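Telephone and Chat Support Officers – Plodero Veterans and Families Line

Part-time and full-time, evening and weekend shifts available
Daltach office, second floor, with some work from home after training

Plodero is looking for new support officers to answer calls and chat messages from former service members and the people who live with them. Applications close at the end of November. 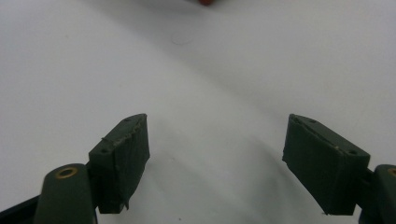
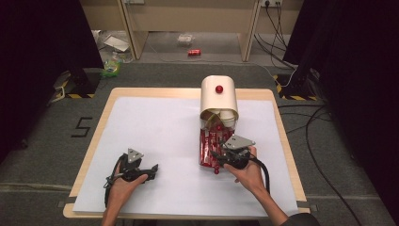
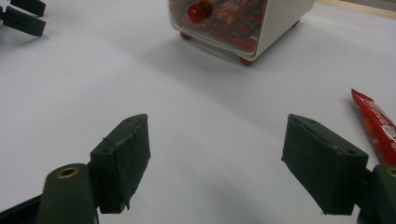 The line is open every day from 8 in the morning. People contact us with many kinds of problems. A large part of them are about paper: a pension form which came back, a letter from a department that is hard to understand, a hospital appointment in a town three hours away with no bus. Other callers want to ask about housing, or about study after the service. And some callers have no question at all when they ring, and it takes a while before we learn why they did.

Last year we answered 3786 calls and chats. We expect more this year, as the Wiegand district has now been added to our area, and for this reason we are hiring.

What you will do

You will answer calls, and on some shifts also the chat. You will write a short note after each contact, so that the next colleague does not have to ask the same things again. You will look up the correct form or office, and when it is possible you will stay on the line until the caller is connected. You will call people back when you promised it. Support officers do not give legal or medical advice. For a caller in danger there is a clear procedure, and a senior officer is always on shift with you.

We do not measure you by the length of your calls. We do look at the notes, and we look at whether the call-backs were made.

Who we are looking for

You do not need to have served. Many of our colleagues did, or they grew up in a service family, and we encourage such people to apply, but we have also very good officers who came from a pharmacy counter, a travel agency and a school office. It is more important that you can listen to a long story and keep in mind what was said at the beginning of it.

You need to speak and write English clearly. An accent is no problem (several of us have one). A second language is welcome and should be mentioned in your letter. You should be able to type while you listen. You will use our case system, Cistard, which is old and a little slow, and we teach it from zero.

You must be 21 or older, have the right to work, and agree to a police check. We pay for the check.

Training

Training takes four weeks and is paid at the full rate. In the first two weeks you are in a small group and learn the benefits, the forms and the case system. In the third week you sit beside an experienced officer and listen. In the fourth week you take the calls and the officer listens to you. If you feel after this that you need some days more, please say it. It happens often and it has no effect on your contract.

Hours and conditions

Full-time is 40 hours per week. Part-time can be anything from two shifts upwards. The roster comes out on a Friday, three weeks ahead, and colleagues may exchange shifts between them if the team leader is informed. Evening and weekend hours are paid with a loading. After a difficult call you may leave your desk and take a break without asking first – this is a rule here and we would like you to use it.

The office has a lift, a kitchen and bicycle parking behind the building. Car parking is limited, I am sorry to say, and the street is full by nine. Work from home is possible for up to half of your shifts, provided that you have a room with a door and a stable connection.

How to apply

Please send a letter of one page and a list of your previous jobs. The list can be simple. In the letter, tell us about one time when you helped a person to solve something complicated. It can be from work, from family or from your neighbourhood. Please leave out names and private details of other people.

We answer every application. If we invite you, there will be first a phone conversation of half an hour, and then a visit to the office, where you can meet two of the officers and ask them anything about the work without a manager in the room.

If you have a disability or a health condition and need the process to be organised in another way, write this in your email or tell us by phone, whichever is easier.

Questions before you apply can go to Vikas Chauhan, Team Leader, through the main Plodero number. He is on early shift most days, so the morning is the best time to reach him.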